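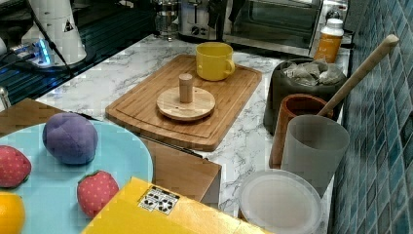 Grout haze on glossy tile, what worked for you?

tuvinton_56
Redid the backsplash in November, small square mosaic. Still a cloudy film on it. Wiped with water 40 times, dries cloudy again. Help

Mapleknob
Vinegar and warm water, half and half. Soft cloth. Done

grout_or_die
NO vinegar if theres stone anywhere near it. It etches marble, ask me how I know. Get a proper haze remover

Mapleknob
Used it for years on ceramic, never a problem. Just dont splash

grout_or_die
"just dont splash" – on a wall, right above a counter. ok

Algirdas Dambrauskienė
Is the grout epoxy or cement? Matters a lot. Vinegar does nothing for epoxy haze

tuvinton_56
Bag says cement, sanded. Counter is marble look, not sure if its real. Came with the house

Algirdas Dambrauskienė
Then treat it like real. Tape plastic over the counter, sulfamic acid cleaner mixed weak, try one tile in a corner first. Rinse twice. And check the tile makers sheet, some glazes hate acid

Mapleknob
Or dry microfiber and elbow grease. Free

tuvinton_56
Trying the dry cloth tonight, acid if that fails. Will reprot back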